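Gripper stops with fingers apart, no error shown

Heldale
08/03/2018
Our arm ran 100 cycles at a trade show, then the gripper stopped with its fingers apart. The arm still moves. Any ideas?

Odow
Restart it.

Bratach
Press the emergency stop before you put a hand near it — ours closed on a colleague's thumb. Then check the 3 screws at the wrist connector. One had worked loose on mine and the plug had backed out slightly. Mine has the plate on the side of the lower finger too:

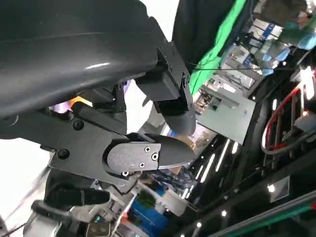
Related: Arm drifts after homing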